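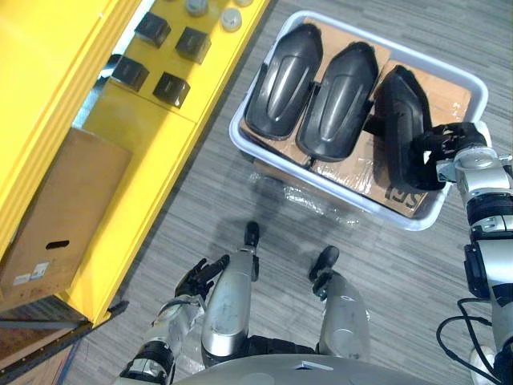
Line a tray before you put molded parts in it. Glossy black plastic picks up scratches from bare tray walls and from other parts, and the marks show at final inspection. Flattened shipping cartons are good enough for liner stock, and printing on them does no harm: the white tray on the carpet has black lettering on its cardboard, and the three ridged parts lie directly on top. The right-hand one is up on its edge and should be laid flat before the tray is moved.

## Materials

- One white plastic tray with raised walls
- Two or three flattened cartons, clean and free of staples
- Clear packing tape
- Utility knife and straightedge
- Plandus tray card

## Cutting the liner

1. Slit the carton along its glued seam and open it flat.
2. Measure the inside floor of the tray, not the rim. The walls curve in at the bottom.
3. Cut each sheet slightly undersize and round the corners to match.
4. Tape over cut edges and old creases. Press the tape down hard — a lifted corner will catch on a part.
5. Lay the sheets in with the creases crossing.

Replace the liner after 200 loadings, or sooner if the board has gone soft. Filip liners follow the same schedule.

## Loading

Set the parts side by side, lengthwise, ridge up. Leave a finger's width between them. Do not stack a second layer without another sheet of cardboard in between.
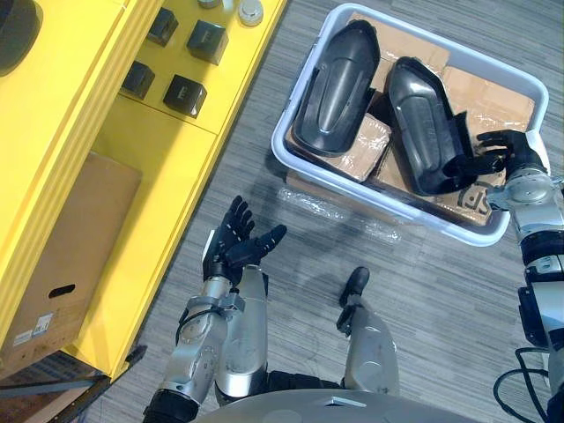 *Lined tray on the floor; clear tape on the cardboard, shelving unit at left.*

## Shelf and floor positions

Small blocks and caps stay on the upper shelf, away from the trays. Cartons go on the lower level with the label facing out and the hand hole clear. Keep trays on the floor only while loading. Carpet fiber sticks to the underside, so wipe the base before the tray goes back on a Gendton rack.

## Tray card

Write the part number, liner date and load count. A full Clirkora order is 2,000 parts; for a short run such as 818, write the actual quantity and initial it. Cards with no liner date go back to Consuelo Ortuño.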